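Ticket 529: Chapter order scrambled after export
Product: Belline (novel outlining and drafting)
Opened by: Krešimir Nedeljković
Status: Solved

February 15, 2026

First, I love this program. I plotted all of my second novel, Lalldale, in it and the scene cards got me past a middle I'd been stuck on since last March!

My trouble is the export. I have 40 chapters. On screen they run in the right order, but in the exported manuscript chapter 10 comes right after chapter 1, and chapter 2 turns up much later.

Tried so far:
Restarted, exported again. Same order.
Exported as plain text. Same order.
Made a new project with three chapters. Perfect!

Reply from support (Royer)
Great test, thank you! The small project works because it has no double digits. Your export is sorting by title, so "10" lands before "2". Open Export, find Sort By, and pick Binder Order.

Update from Krešimir
YES. All 134 scenes are where they belong, and my heroine no longer mourns her brother before he dies. One small wish: could Binder Order be the default? 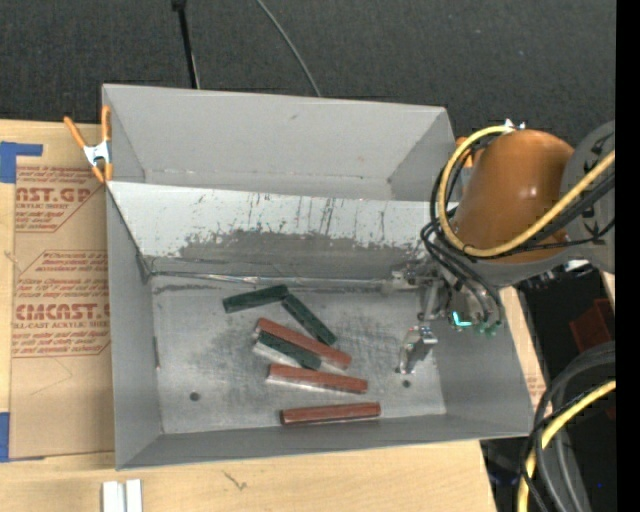
Color labels are my other wish, while I have you (I'm having far too much fun with this thing). Lanine, my first book, had two narrators and I kept losing track of who had the last chapter. Two strong colors would do it for me, like the dark green and reddish-brown of those blocks, three of each and easy to tell apart even lying at angles. Happy to test it if you ever build it!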